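**Tidy-up helpers wanted - Fukurach garden corner**

We love small gardening things, and we'd love 2 more people who enjoy putting them back where they belong! You'll sort hand tools into wire baskets, straighten the artificial flowers and keep the tabletop clear. No experience needed, just patience and a good eye.

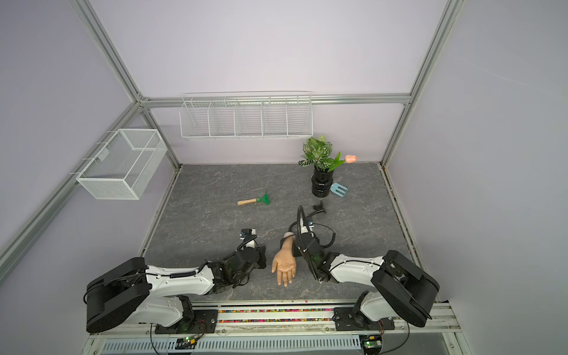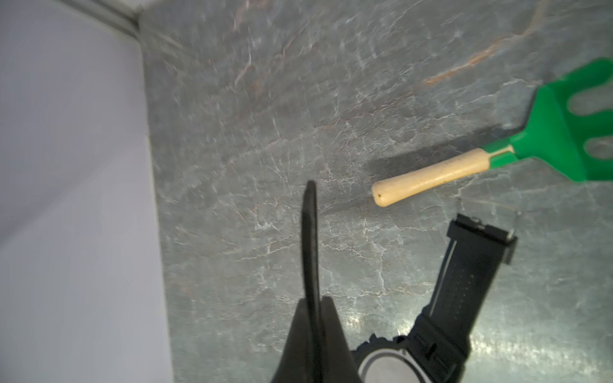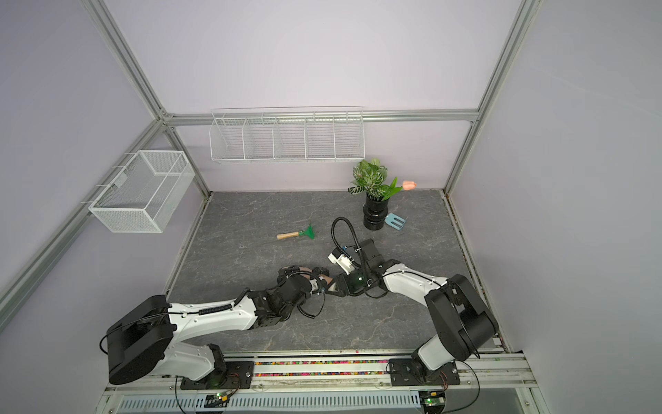 *The little green rake with its pale handle, out on the gray tabletop.*

Sessions start in July at our Sarmiento room. Write to the Fukurach desk by Thu 2 July - and tell us which afternoons suit you!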